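February 27, 2020
2 min read

Mumex promo, workshop notes

Display stands for the Lerndale store are the main job this week. The launch promo for the Mumex sparkling range runs there first, then moves to Olmedo. Each store gets one spinning prize wheel, one stack display and a redemption counter. Kaltero is printing the vouchers and the shelf strips.

Wheel: recut the pegs this morning. The old ones were too long and the flapper caught on every second spin. Shorter pegs run smoother but the wheel takes longer to stop, so I added a felt washer behind the hub. Spun it 19 times after that and the flapper never stuck. Still a slight lean toward the "free can" side. Need to check the balance before it ships, or we will run out of cans on day one.

Segments are now 10, down from 11. Sales wanted the tote bag taken off because the bags are late. Artwork for the new face is with Kaltero, proof due back tomorrow. Keep the old face in the rack in case the bags turn up before Olmedo.

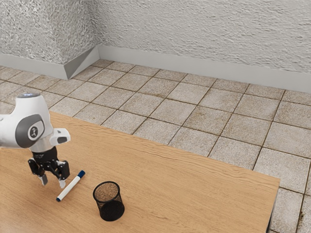

Stack display: the header card sags when the top tray is full. Tried double-wall board and it holds, but it no longer folds flat into the carton. Went back to single wall with a strut glued across the back. Left it loaded overnight with two full trays on top and will measure the droop in the morning. If it is over 2 mm I will add a second strut.

Redemption counter: the voucher slot is too narrow for the folded ones. Customers will fold them. Opened it up with a file on the sample, drawing not updated yet. Whoever gets to the drawing first, please change the slot on both panels, front and back, they are cut from the same file.

Red on the shelf strips does not match the can. Looks more orange under the store lights. Sent a can to Kaltero to match against.

To do: balance the wheel, update the slot drawing, order more felt, ask Lerndale about the outlet near the entrance. The lit header needs power and the last plan showed none on that side.

3 comments | 0 shares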